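Game Design 2, Unit 3: Jumping and the Player's Trust
December
By Conceição Meireles

In this unit we study the jump in platform games. Please play the first level of Vilunitz before the class and write down each place where you fell.

A jump has three parts that the designer can change: the height, the time in the air, and how much the player can steer. In Vilunitz the hero Farouk rises quickly and falls even more quickly. Many students find this strange in the first minutes, but later they prefer it.

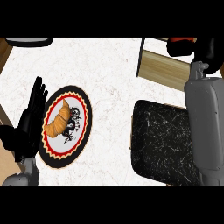

Page last changed: December, 17:12

Remember also the "late jump". The game still accepts the button for a few moments after the hero has left the platform. Please test it on the bridge in Gulville, with the setting on and then off.

Homework: draw one level on paper with 12 platforms. Mark the widest gap and say why the player will dare to cross it.

Comments (2)

Temitope Ogundipe: Can we draw the level on the computer?

Loubna Chraibi: I fell 17 times on the bridge. Must I write all of them?

Related items
Unit 2: The Camera in Side-View Games
Unit 4: Enemies and Fair Warning
Reading: Brerkora and the Hidden Room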